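How to Write a Listing for Your Vacation Rental

Guests decide quickly. Most of them look at the photos, read the first two lines and check the price, so the text has to answer their main questions early. These steps work for a villa, an apartment or a single room.

1. Start with the type of property and how many it sleeps

Put this in the first sentence. "Two-story house in Bristport, sleeps 6" is enough. Words like "stunning" and "dream getaway" can come later, or be left out.

2. Give real distances

"Close to the beach" means different things to different people. Walk the route yourself and write down what you find. If the path to the beach is 300 meters with a steep set of steps at the end, say both. A guest with a stroller will want to know about the steps.

3. List the beds room by room

Say which room has the double and which has the twins. If there is a sofa bed, say that it is a sofa bed and don't count it as a bedroom. This is the question owners get asked most often, and answering it in the listing saves a lot of messages.

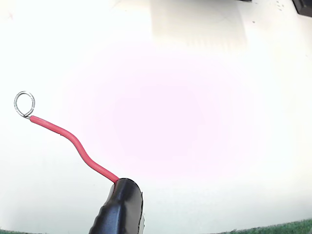 4. Describe the bathrooms and kitchen

State whether each bathroom has a tub or only a shower. For the kitchen, name the things people look for: oven, dishwasher, coffee maker, size of the fridge. If one of them is missing, leave it off the list and check that it doesn't show up in an old version of the text.

5. Put the full price in one place

Write the weekly rate and the cleaning fee together, for example:

Weekly rate: $1,399
Cleaning fee: $89

If August costs more, give the August rate as well. Add the check-in day if it is fixed - many owners only allow Friday arrivals in high season, and guests need to know that before they book flights.

6. Mention the drawbacks

A road, a neighbor's dog, a weak phone signal upstairs. One plain sentence for each is fine. Guests who know in advance rarely complain about it afterward.

7. Have someone else read it

Pick a person who has never stayed there. Ask them to tell you where they would park, where they would sleep and what they would pay. Anything they can't answer needs another line in the text.

Go through the listing again before each season and update the rates first.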